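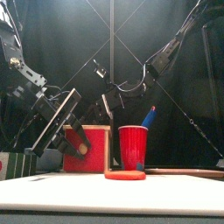
Who runs Pendport College?

A board of nine governors, elected every three years by staff, graduates and the town of Pendport. The principal, Azlan Krishnan, reports to the board each November.

About us

Pendport College opened with 500 students in the old Sembiring Hall and now teaches 3,229. Of these, 788 live on campus. We award degrees in law, history, education and the sciences.

The college is open to applicants of every faith and background. Our charter sets this out and can be changed only by a two-thirds vote of the board.

The Kiden Library is open to town residents until 9 p.m. Reader cards are issued at the front desk.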